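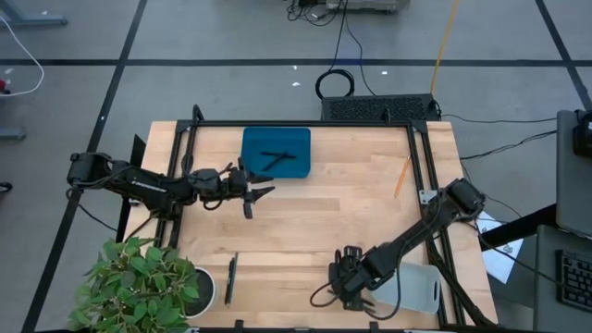
I've worked from home for long enough to have strong feelings about desks, and my strongest one is that drawers are a trap. I had a desk with six of them once. I couldn't have told you what was in four. When I moved to the apartment in Dobre I sold it and bought a plain table, and my whole storage system became one tray. A shallow one like that blue tray near the back edge of the tabletop is all I'd recommend to anybody, and if there's a single thing lying in it, even better! You can see it, so you'll deal with it.

My friend Aurelia Coman thinks I'm nuts. She has a big oak monster she paid 800 dollars for (down from more, she keeps telling me) and she swears every drawer has a job. Maybe so. But last August I watched her hunt for a passport for most of an afternoon, and it was in the drawer for batteries.

Drawers let you put off deciding. You get a letter from the insurance people, you don't want to think about it, so in it goes and the desk looks lovely. Then it's Thursday, the thing was due Wednesday, and you're on hold listening to pan flutes. I've done it with a parking ticket that started at 19 dollars and finished at 83, and I still get a little hot in the face about that one.

I know what the drawer people say. Dust, cats, visitors. Fine, I'll give you the cat — mine has opinions about pens. And if you have small kids you need something that locks, no argument from me. But most of us are grown adults hiding takeout menus from ourselves.

So before you spend 600 bucks on a desk with a filing cabinet built in, try a month with a flat table and one tray. When the tray's full, you sit down and empty it, even if you're tired and there's something good on TV. I do mine after dinner with the radio going, and the parking tickets get paid.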